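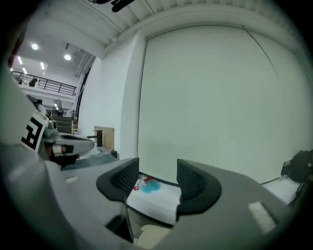 Albane Lebrun m'a écrit la semaine dernière que ses contacts s'affichaient en double sur son téléphone depuis qu'elle avait ajouté son adresse du boulot, et que dans Thunderbird, par contre, il n'y en avait plus un seul. Comme je reçois ce genre de message assez souvent, je me suis dit que j'allais enfin mettre par écrit ma façon de faire. On va donc parler de carnet d'adresses et de CardDAV, avec Thunderbird sur l'ordinateur et un téléphone Android en face. Pour l'iPhone c'est plus court, j'en dis deux mots vers la fin.

Mon hébergeur s'appelle Getholm, les copies d'écran mentales que j'ai en tête viennent de chez eux, mais les menus se ressemblent beaucoup d'un webmail à l'autre. Si vous êtes chez Lilatano, « Carnet d'adresses » s'appelle « Personnes », et le reste est au même endroit.

Avant de commencer

Faites une sauvegarde. Je sais, c'est pénible, mais j'ai perdu un carnet entier un soir de janvier et je n'ai pas envie que ça vous arrive ! Dans le webmail, ouvrez Contacts, puis Exporter, choisissez le format vCard (.vcf) et rangez le fichier quelque part hors du téléphone. Le CSV marche aussi, mais il mange les photos et mélange parfois les champs « domicile » et « travail », alors je l'évite.

Regardez aussi où se trouvent vos contacts aujourd'hui. Sur Android, allez dans l'appli Contacts, ouvrez le menu, et cherchez la liste des comptes. Vous verrez probablement « Téléphone », peut-être « SIM », peut-être un compte Google. Tout ce qui est dans « Téléphone » ou « SIM » ne sera jamais synchronisé tout seul, il faudra le déplacer (j'y reviens plus bas).

Étape 1 : trouver l'adresse CardDAV

Dans le webmail : Paramètres, Synchronisation, puis le petit lien « Afficher l'URL » à côté du carnet voulu. Elle ressemble à quelque chose de long avec votre adresse mail dedans. Copiez-la en entier, y compris la barre oblique finale. Chez Getholm, sans cette barre, on obtient une erreur 404 et on cherche pendant une demi-heure — j'ai donné.

Attention, chaque carnet a sa propre URL. Si vous avez un carnet « Personnel » et un carnet « Association », il faudra copier les deux.

Étape 2 : créer un mot de passe d'application

Si la double authentification est activée (elle devrait l'être), votre mot de passe habituel sera refusé par Thunderbird comme par le téléphone. Toujours dans Paramètres, rubrique Sécurité, créez un mot de passe d'application. J'en fais un par appareil et je lui donne un nom reconnaissable, du genre « Thunderbird portable » ou « téléphone gris ». Le jour où l'appareil disparaît, on supprime le mot de passe correspondant et les autres continuent de tourner.

Notez-le tout de suite, il ne s'affiche qu'une fois.

Étape 3 : côté Thunderbird

À l'heure où j'écris (8/13/20), Thunderbird ne sait pas encore lire le CardDAV sans aide, il faut passer par une extension. J'utilise CardBook. Menu Outils, Modules complémentaires, recherche, installation, redémarrage. Ensuite, dans l'onglet CardBook :

Clic droit dans la colonne de gauche, Nouveau carnet d'adresses
Choisir « Distant », puis CardDAV
Coller l'URL, taper l'adresse mail complète comme identifiant, puis le mot de passe d'application
Cliquer sur Valider et attendre que le bouton Suivant s'allume
Donner un nom et une couleur au carnet

La première synchro peut prendre jusqu'à 13 minutes quand le carnet est gros et que les fiches contiennent des photos. N'interrompez rien, laissez la fenêtre ouverte et allez faire autre chose. Les suivantes passent presque inaperçues.

Dernier réglage, et c'est celui qui manquait chez Albane : dans les préférences de CardBook, onglet Courriel, cochez le carnet pour la saisie automatique. Sans ça les contacts sont bien là, mais quand on tape trois lettres dans le champ « Pour », rien ne vient.
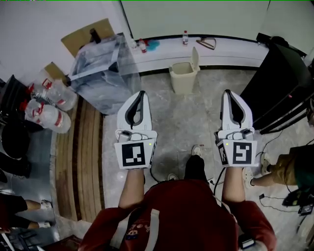

Delia Arancibia me demande en commentaire s'il faut refaire tout ça quand on change le mot de passe principal de la messagerie. Chez Getholm non, les mots de passe d'application restent valables. Chez d'autres ils sont tous annulés d'un coup, et là il faut en recréer un et le ressaisir partout. Le symptôme est facile à reconnaître, CardBook ouvre une fenêtre de mot de passe à chaque démarrage.

Étape 4 : côté téléphone

Android ne parle pas CardDAV non plus, donc encore une appli. La mienne est DAVx⁵. On l'installe, on appuie sur le bouton +, on choisit la connexion avec URL et nom d'utilisateur, on colle la même adresse que tout à l'heure et un deuxième mot de passe d'application. Quand elle demande comment gérer les groupes, prenez « les groupes sont des catégories par contact ». Avec l'autre choix, mes groupes devenaient de fausses fiches sans nom dans le webmail, un vrai bazar !

Cochez ensuite les carnets à synchroniser et réglez l'intervalle. J'ai mis deux heures, mon carnet ne bouge pas tant que ça et la batterie me dit merci. Pensez à autoriser l'appli à tourner en arrière-plan, sinon certains téléphones la mettent en sommeil et plus rien ne se met à jour.

Sur iPhone : Réglages, Mots de passe et comptes, Ajouter un compte, Autre, Ajouter un compte CardDAV. Serveur, identifiant, mot de passe d'application, et c'est fini. Oui, c'est un peu injuste.

Étape 5 : rapatrier les vieux contacts et tuer les doublons

Pour les fiches restées dans « Téléphone », exportez-les en .vcf depuis l'appli Contacts, puis réimportez le fichier en choisissant le carnet CardDAV comme destination. Vérifiez dans le webmail qu'elles y sont. Seulement après, supprimez les anciennes.

Pour les doublons, je travaille toujours dans CardBook, jamais sur le téléphone : clic droit sur le carnet, Chercher les doublons, et on fusionne fiche par fiche. J'avais 9 Jacqueline Leblanc, dont 7 avec le même numéro écrit avec ou sans le +33. La fusion garde les deux écritures, à vous d'en effacer une.

S'il reste des doublons sur le téléphone mais pas dans le webmail, c'est que deux comptes affichent la même personne. Dans l'appli Contacts, choisissez de n'afficher que le carnet CardDAV, et coupez la synchro des contacts du compte Google si vous ne vous en servez plus.

Je n'ai pas essayé avec un carnet partagé à plusieurs en écriture. Si quelqu'un l'a fait, racontez-moi dans les commentaires, je complèterai la page !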